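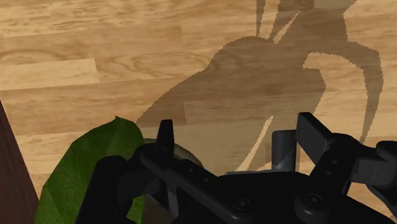

Simulated demos for leafy objects: how many are enough?

yae_mizuno
Hello all. I am collecting demonstrations in simulation for a pick task with vegetables, and I want advice before I spend December on it. So far I have 105 episodes by teleoperation, wrist view only. The policy learns to approach well. Then it closes the fingers too early, and mostly when the shadow of the arm lies on the floor in front of the gripper. My floor is a wood texture with strong grain. Should I record more episodes, or change the light first?

Skovon
Change the light first. If the lamp is always above and behind the arm, the shadow tells the network how high the hand is. It will use this. Move the lamp and it is lost.

bhatia_k
I don't agree with Skovon. A shadow is useful information and a real robot has one too. I would keep it and record more. 105 is small for a soft shape like a leaf.

Skovon
A real shadow has a soft border. The rendered one has steps on the edge if the shadow map is low, and the network can learn the steps. I lost three weeks to exactly this.

yae_mizuno
Thank you both. My shadow map is at the default setting, so the edges are a little jagged, yes. I did not think it can matter. Can I mix old and new episodes, or must I throw the old ones away?

poncombe
Keep them, but write the render settings in the metadata of every episode. Also look at your failed episodes. Do you delete them?

yae_mizuno
I delete them. There were 31.

poncombe
Please stop deleting. Label them as failed and leave them out of the training for now. Later you may want them for a success detector.

bhatia_k
Agree about the failed ones. About the light: make a test before you argue with me :) Replay the same actions with a new lamp position and render again. It costs you no teleoperation time. Three lamp positions for each episode gives you 315.

Skovon
315 renders, but still 105 motions. It helps for the shadow and does nothing for the grasp timing if her own timing is always the same.

yae_mizuno
I made the test with 33 episodes only, three lamps each, and a higher shadow map. The early closing is less frequent, but when the leaf is near another object it still happens. I think this part is my own habit, I close fast there. I will record those again more slowly and write the result here.

vurance
Which simulator is it? In mine the replay drifts after contact, so the new renders do not match the old labels.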